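Kitchen Science for Ages 8 to 11
Why Does Jam Set?
Written by Shiuli Paul. Checked by Karthikeyan Menon.
March 8, 2025

Jam begins as fruit, sugar and a little lemon juice in a pan. At the start it pours like soup. By the next morning it holds its shape on a spoon. This page explains the change. Words in capital letters are listed again at the end. 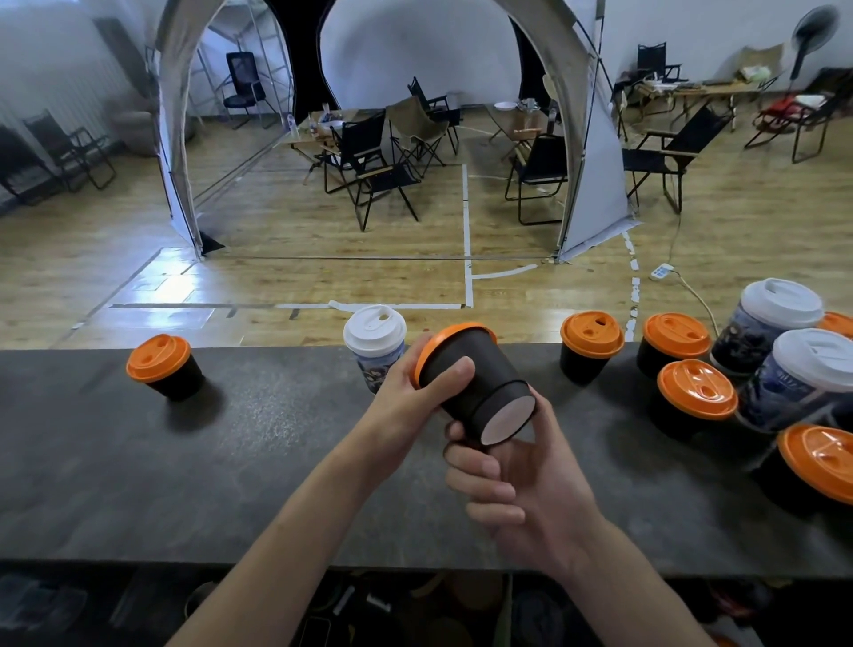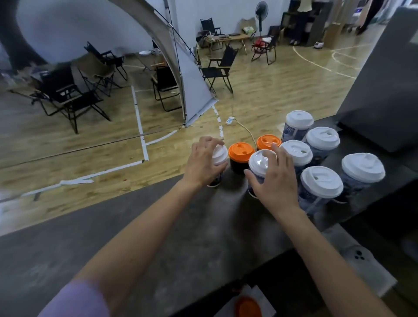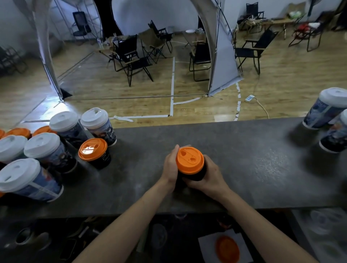 Fruit is mostly water, and a lot of that water has to leave the pan before jam can set. It leaves as WATER VAPOUR, a gas you cannot see. The white cloud over a pan is made of tiny drops that form when the vapour meets cooler air. A jam pan is wide and is boiled without a lid, so the vapour has a large surface to leave from. Compare the orange lid on the black cup being held in the last picture. It has a raised opening for sipping and a small oval vent, and the rest is closed plastic. Vapour from a hot drink under a lid of that kind could only get out through those gaps, and most of the water would stay in the cup. Jam boiled under a lid would stay runny for the same reason.

What holds jam together?

Plants are built from cells, and the cells are stuck to one another by a material called PECTIN. Pectin is made of very long, thin chains, much too small to see. When fruit is heated with water, the cells soften and some of the pectin comes out into the liquid.

At first the chains float about separately. Each one carries a small electric charge and is surrounded by water. The charges are all of the same kind, so the chains push each other away. Two things are needed to change that.

The first is ACID. Lemon juice contains it, and so does most fruit. Acid cancels much of the charge on the chains, and they can then come close together.

The second is sugar. Sugar attracts water strongly. In a sugary liquid there is less water free to surround the pectin, and the chains begin to join to each other instead. They join at many points and form a net. The remaining water and sugar are trapped in the spaces of the net. A net of this kind, holding a liquid inside it, is called a GEL.

Why is the temperature measured?

Plain water boils at 100 °C at sea level. Adding more heat does not make it any hotter – it only boils away faster. Water with sugar dissolved in it boils at a higher temperature, and the more sugar there is for each spoonful of water, the higher the temperature goes.

As jam boils, water leaves and sugar stays behind. The mixture therefore becomes more sugary, and its boiling point rises. At 105 °C there is usually enough sugar and little enough water for the gel to form when the jam cools. Cooks call this the SETTING POINT. The thermometer is measuring heat, but it also tells the cook how much water is left.

A worked example

Ashok Pant made a batch of plum jam in the Pathirana test kitchen in January. The mixture came to the boil and then took 16 minutes to reach the setting point. He took one jar at that stage and let the rest reach 106 °C before filling the others. The first jar gave a soft jam that slid slowly off a tilted spoon. The later jars were firmer. One degree is a small difference, but a fair amount of water has to leave to produce it.

Do all fruits behave the same way?

No. Cooking apples, blackcurrants and plums contain plenty of pectin and acid. Strawberries and pears contain less pectin, so cooks add lemon juice and sometimes extra pectin, sold as a powder or a liquid. Fruit that is very ripe has less useful pectin than fruit that is just ripe, as the chains are broken into shorter pieces during ripening. Short pieces make a weak net.

Safety

Boiling jam is hotter than boiling water and it sticks to skin. An adult must do the boiling, the testing and the filling of jars. Children can wash the fruit, weigh the sugar and read the thermometer from a safe distance.

Word list

ACID – a sour-tasting substance found in lemons and many other fruits.
GEL – a net of long chains with liquid trapped inside it.
PECTIN – the material that sticks plant cells together.
SETTING POINT – the temperature at which jam is ready to come off the heat.
WATER VAPOUR – water in the form of a gas.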